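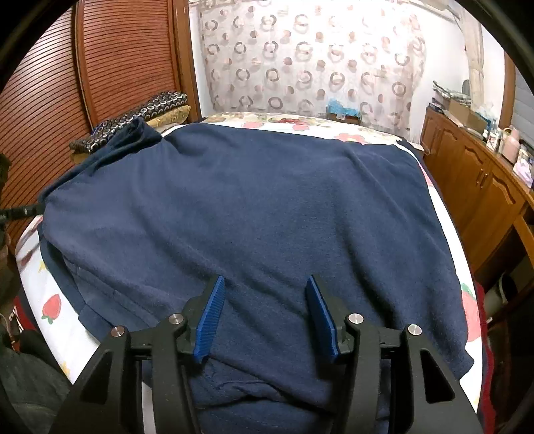
Reverberation time is a measure of how long a sound takes to die away in an enclosed space after its source has stopped. It is the most widely used single number in room acoustics, and it appears in the design briefs of concert halls, theaters, classrooms, churches, swimming pools and recording studios. The usual symbol is RT60 or T60, meaning the time in seconds for the sound level to fall by 60 decibels.

Background

When a sound is made in a room, the listener first hears the direct sound, which travels in a straight line from the source. This is followed by early reflections from the nearest surfaces, and then by a dense series of later reflections that cannot be told apart by ear. The later part is called reverberation. Each time the sound meets a surface, part of its energy is absorbed and the rest is sent back into the room, so the level drops steadily until it can no longer be heard.

A room with hard surfaces, such as bare concrete, plaster or glass, absorbs little energy and has a long reverberation time. Carpets, heavy curtains, upholstered seats and people absorb more and shorten it. Volume also matters. In a large room the sound travels farther between reflections and loses energy less often, so a cathedral can ring for several seconds while a bedroom is almost silent at once.

Calculation

The basic formula was worked out at the end of the 19th century. It states that the reverberation time is proportional to the volume of the room and inversely proportional to the total absorption. In metric units the constant is close to 0.161. The total absorption is found by multiplying the area of each surface by its absorption coefficient, a number between 0 (full reflection) and 1 (full absorption), and adding the results.

The formula assumes that sound energy is spread evenly through the room. It works poorly in very dry rooms, in long corridors, and in rooms where most of the absorption is on one surface – a common case in offices with an acoustic ceiling and bare walls. Later formulas correct for some of these conditions. In large halls the absorption of the air itself must be included, mainly at high frequencies.

Absorption coefficients change with frequency. Thin porous materials work well at high frequencies and hardly at all in the bass, where panel absorbers or tuned cavities are used instead. For this reason reverberation time is normally given in octave or third-octave bands.

Measurement

Two methods are common. In the interrupted noise method, a loudspeaker plays steady noise, which is switched off while a microphone records the decay. In the impulse response method, the room is excited by a short sound or by a swept tone that is processed into an impulse response afterward. Pistol shots and bursting balloons are still used for quick surveys, though their output in the bass is weak.

A full drop of 60 decibels is hard to record, as background noise usually hides the end of the decay. The slope is therefore measured over a smaller range and extended. T20 is based on a drop of 20 decibels and T30 on a drop of 30, both starting 5 decibels below the initial level. Results are averaged over several source and microphone positions.

Typical values

Speech needs a short reverberation time, and values under 1 second are usual for classrooms and drama theaters. Opera houses tend to fall between 1.2 and 1.6 seconds. Halls for symphonic music are often designed for values close to 2 seconds when occupied, and organ music can suit longer times still. Studio control rooms are commonly kept below 0.4 seconds.

Example

The Taler Hall in Paltness, a multipurpose venue with 874 seats, is often used in teaching as a case of variable acoustics. The renovation was planned by the acoustician Wanpen Thammasiri with the architect Wiroj Kaewsai. Heavy curtains on motorized tracks can be drawn across 11 sections of the side walls, and 4 banner sets hang above the stage. With all of them stored away, the occupied mid-frequency time is almost 2 seconds. With all of them out, it is short enough for spoken drama and amplified music.

Limits of the measure

Two rooms with the same reverberation time can sound quite different, depending on the strength and direction of the early reflections. Designers therefore use it together with other measures, including clarity (C80), early decay time, sound strength and the speech transmission index.

See also

Absorption coefficient
Anechoic chamber
Diffusion (acoustics)
Early decay time
Flutter echo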